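Flundix Stair and Landing Card Set
Siqueira Safety Print - item 3026

House rules for people who collect manipulation data with hand-held grippers in buildings that were built for something else. Sold as a set of 9 wipe-clean cards with a steel ring, so the set can hang on a hook and be ignored in an orderly way.

What the cards cover
Footing, cable routing, harness fit, marker care, cloths and cleaning agents, working near railings, breaks, handover, and a blank one for whatever your building does that ours doesn't.

From the Stairs card
Stand still before you reach. Both feet stay planted while either gripper is working, and you move to the next tread with the jaws clear of the rail.
Keep cables off the treads. A cable on a landing gets a second person to mind it.
Wipe with the gripper, hold on with nothing. If you need a hand for balance, stop the take and put a gripper down. The take was not that good.
Shoes on, laces tied. Socks are for the Plastside office.
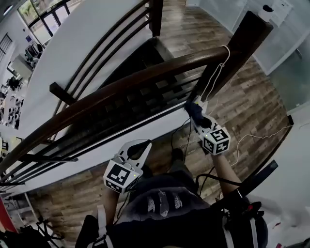
Curved stairs get their own paragraph because treads narrow toward the inside of the turn. Work from the wide side, and limit each run to 3 minutes before stepping back to level floor. If the cloth snags, open the jaws and let it go - a cloth falls very politely. Grippers do not.

Format
Cards are printed on 2 sides in large type, readable at arm's length while wearing a harness. Matte finish.

Revisions
The Pamcombe edition, new in May, replaces "use common sense" with instructions. Owners of the earlier set can swap the Stairs card free of charge until Fri 24 July.

Not included: hook, stairs, patience.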